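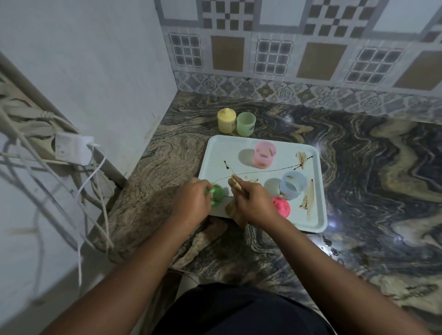

**WAKCOMBE COUNCIL SIGNS FRIENDSHIP AGREEMENT WITH PULERIK**

*For immediate release, 15th January*

Wakcombe Council has signed a friendship and cooperation agreement with the port city of Pulerik, after members voted 35 to 22 in favour at an extraordinary meeting on Monday evening.

The agreement was signed at Flestham Town Hall by the leader of the council and by Svyatoslav Pylypenko, deputy mayor of Pulerik with responsibility for external relations. It takes effect straight away and will be reviewed after three years.

It commits both sides to work together on port safety, flood planning, school exchanges and small business contacts. It does not create any duty to spend money beyond the sums already set aside in the council's external links budget, and it has no bearing on national foreign policy, which remains a matter for the two governments.

Mr Pylypenko said: "We are grateful to the people of Wakcombe and to the members who sat late to hear us. Our two places have the same kind of river, the same trouble with silt and many of the same worries about young people leaving for the capital. We came here to talk about those things. We have not asked the council to take a position on anything outside its own business, and we do not expect it to."

**Background to the vote**

Talks between the two authorities opened last spring, when a delegation from Pulerik visited the harbour at Flestham to look at its new flood gates. A first draft of the agreement was published in the autumn and put out to public consultation for six weeks.

The council received 2,559 responses. A majority supported closer links. The most common concern was cost, followed by whether the agreement would affect the existing twinning arrangement with Lorente. A number of residents also asked whether a district council should be making agreements of this kind at all.

The draft was changed in three places as a result. The clause on joint public statements was removed. A clause was added confirming that the twinning with Lorente continues on its present terms. The review period was shortened from five years to three.

Members who voted against the agreement on Monday asked for their reasons to be recorded. These included the lack of a full costing for officer time and the view that the matter should have waited until after the budget meeting. Their statement will be published in full with the minutes.

The leader of the council said: "There was a proper argument in the chamber and I think the text is better for it. Members on both sides raised fair points about officer time, and the chief executive will report on that every six months. The agreement is a modest one. It lets our harbour staff, our schools and our traders talk to people who deal with the same problems, and it gives them someone at the other end to ring."

**What the agreement covers**

*Port safety and flood planning.* Harbour staff from Flestham and Pulerik will share their flood gate inspection records and hold a joint online exercise each winter. The first will test how each port warns small boat owners at night.

*Schools.* There will be 20 exchange places a year for pupils aged 14 to 17, shared between secondary schools in the Wakcombe area. Host families will be found through the schools. Travel costs will be met in part by the external links budget, and families on low incomes will be able to apply for the remainder. Head teachers will receive application forms before the spring half-term.

*Small business.* Traders who want to attend the Pulerik spring fair will be able to share a stand paid for by the two authorities. Traders will cover their own travel and stock.

*Culture and archives.* The Flestham museum and the Pulerik city archive will compare their holdings on the salt trade, with a view to a small touring display. No date has been set for this.

**Links with Lorente**

The council wrote to the mayor of Lorente before the vote to explain the terms of the new agreement. In a written reply, the mayor's office thanked the council for its openness and said it looked forward to the usual visit by the Flestham town band in the summer. The reply was read out to members before the debate.

Officers from all three places will hold a call once a year so that visits and events do not clash.

**Next steps**

A joint working group will hold its first meeting online before the end of January. Wakcombe will be represented by the harbour manager, the head of education services and two councillors, one from each side of Monday's vote. Mr Pylypenko will lead for Pulerik.

The working group will publish notes of each meeting on the council's website. It has no power to spend money or to change the agreement, and any amendment would have to come back to full council.

Residents who would like to host a pupil, or traders interested in the spring fair, should contact the external links officer at Flestham Town Hall. The office is open on weekday mornings, and messages can be left at the main reception at other times.

**Notes to editors**

1. The full text of the agreement, the consultation report and the record of the vote can be seen at Flestham Town Hall and on the council's website.
2. Pulerik uses the title "deputy mayor" for a full-time appointed post. Mr Pylypenko is not an elected member of the city's assembly.
3. The agreement is a friendship and cooperation agreement. Please do not refer to Pulerik as a twin town of Wakcombe or Flestham.
4. Interview requests for the leader of the council should be made through the Wakcombe Council press office. Requests for Mr Pylypenko will be passed to his office in Pulerik.

**Ends**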